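Subject: Re: [floorloom] Toivonen countermarch, frame moves when I beat
From: Maximiliano Escobar
To: floorloom list

Vikas Rawat wrote:

> Hello all,
>
> I bought a used Toivonen loom in May, the 96 cm one. The seller had
> it apart in her garage and I put it together from her drawings, which
> are not so clear. It weaves, but when I beat hard the whole frame
> leans toward me and then goes back. With each beat I hear a small
> knock from the lower left corner. My last rug came out wider spaced
> on the left side than on the right.
>
> I tightened everything with a wrench and it was good for one evening.
> Next day the same knock. Two of the bolts look different from the
> others, I think somebody replaced them. There is also a bag of
> washers left over and I don't know where they go.
>
> Should I glue the corners? My neighbor says glue. I would like to
> hear from somebody who has this loom before I do it.
>
> Second question, the treadles squeak. Is there an oil that does not
> stain the warp?
>
> Thank you,
> Vikas Rawat

Dear Vikas and everybody,

Please do not glue! I have the same Toivonen, the same width, and I have moved it to three different apartments. If the corners had been glued it would still be standing in the first one, with somebody else's laundry on it.

Let me begin with the frame. On this loom the lower side pieces go through the front and back posts with a tenon, and the bolt goes in from the outside of the post into a nut that is hidden in the wood. The tenon carries the weight and the bolt only pulls the shoulder of the wood tight to the post. So when the frame leans, the first thing to look at is the shoulder. Take a piece of normal printer paper and try to push it between the shoulder and the post. If it goes in, the joint is not closed, also when the bolt feels very tight in your hand.

When the bolt feels tight but the joint is open, there are two usual causes. One is that the bolt is too long and its end has reached the bottom of the hole. You turn the wrench, it stops, you believe it is finished, and the joint is still open by the thickness of a coin. The other one is that the head is sinking into the post. Older looms are often in pine, and pine gives way slowly under a small head. I think this is your case, from what you say about one good evening and then the knock again. A bolt that is too long would knock the first evening too.

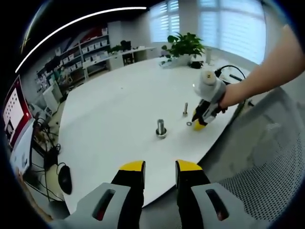
The leftover washers are probably the answer to your knock, and I would not put the loom together again without them. A washer goes all the way up against the head before the bolt enters the wood, the way the thicker hexagonal bolt in the photo has it, standing on its head with the washer ring at the base. I lay out every corner like that on a white table before I begin, bolt on its head and threads up, and then I can see at once if one of them is thinner than it should be. You see there also a smaller bolt with a flat washer lying next to it, and it is very easy to take such a small washer for the big bolt in bad light. On a loom this is a mistake you pay for later. A washer that just passes over the thread but has a narrow rim does almost nothing in soft wood, it goes in together with the head. For the frame corners I use a washer as wide as the recess in the post allows.

Now your two bolts which look different. Take one of them and one of the originals and hold them side by side against a window, thread against thread. If the threads lie into each other with no light between them, the pitch is the same and you can relax. If they climb over each other, somebody has forced a wrong bolt into the nut, and then I am afraid the nut must be changed as well. To get the nut out, pull the bolt first, then turn the side piece so the round hole looks down and tap it with a rubber mallet. Mine fell out on the floor and rolled under the bookcase. Put a towel there.

I bought new nuts and bolts from the hardware shop in Trivulby, the one behind the bus station, and they let me bring the old nut and try it on the bolt at the counter. For those who live far away, any shop for bed frames has the same kind of nut. I would not order by guess. I did it once and I still have the box.

The order of tightening is also important and the old drawings do not say it, as you noticed. This is how I do it:

All four lower corners by hand first, until the head touches the washer.
Then the breast beam and the back beam in their places, not tight.
Measure the two diagonals from post to post, and push the frame until both are the same.
After this the wrench, a half turn on each corner, going across and not around.
Leave it one night in the room where you weave, and tighten again in the morning.

My diagonals differed by 9 mm the first time, and I had been weaving on it like this for a whole winter and blaming my hands. I believe your rug with the wider spacing on the left has the same reason. The beater hangs from the frame, so when the frame is a parallelogram the beater arrives on one side earlier than on the other. You can beat as evenly as you like and the cloth will still show it. Before your next rug, also look at whether the beater itself is parallel to the breast beam. There are small notches on top where it hangs, and it is possible to hang it in notch two on one side and notch three on the other. I have done this also.

About the wood in dry months. In my apartment the heating comes on and the loom gets loose in one week, without anybody touching it. I tighten it when the heating starts and I loosen it a little when the windows are open again – the second part many people forget, and then in summer the wood swells against the washer and makes a deep ring. A ring is not a disaster, but it is where the head starts to sink next time.

For the squeaking treadles, I would not use oil at all. Oil comes down the cord, I promise you, and it finds the one white thread in the warp. I use Pruminum, the hard wax in a small tin, on the treadle bar where the treadles turn, and on the faces where one treadle rubs against the next one. Take the bar out, clean it with a dry cloth, rub the wax, polish, put it back. It was quiet for most of a year. If it still squeaks after the wax, look at the spacers between the treadles. On my loom one was split and it was making the sound of a door in an old film.

One word on the Uso cord that was discussed here in the spring. I changed all my tie-ups to it and I am satisfied, it does not stretch like the cotton did. But it is slippery, and the normal snitch knot crept open on the two treadles I use most. I now make one extra turn before I pull it down. If somebody has a better knot, please write it, my way is slow to undo.

Vikas, if you can, write to us what paper test says on the lower left corner, and also the width of the recess around the bolt head. I can measure mine and compare. And please ask the seller if she still has the wedges for the upper cross piece. They are two small pieces of birch, they look like nothing and they go often in the stove. Without them the top of the frame will move a little no matter what you do with the bolts below. I can draw the shape with measures and send it if yours are missing – it is an easy thing to cut.

Also, what sett did you use for the rug? You wrote only that you beat hard. With a linen warp I need the loom very stiff, and I put a bag of sand on the lower cross piece at the back. My bag came from the garden and it leaks, so put yours inside a pillow case.

With best regards to all,
Maximiliano Escobar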